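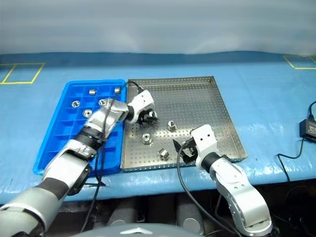
Blue divided tray, metal parts in the upper cells

Best way to keep small parts sorted during a rebuild? I keep mixing up spacers.

Rasa Vanags
Divided tray, one part per cell, filled in the order they come off. Wash them in something with holes.

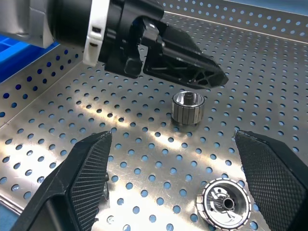

Perforated stainless tray

Evaristo Figueroa
Egg carton. Worked for me for 15 years.
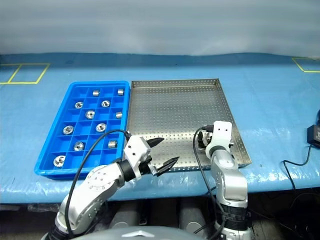
Both trays side by side

Comments
pastau159: Label the rows too.
Clostside: Egg cartons soak up oil.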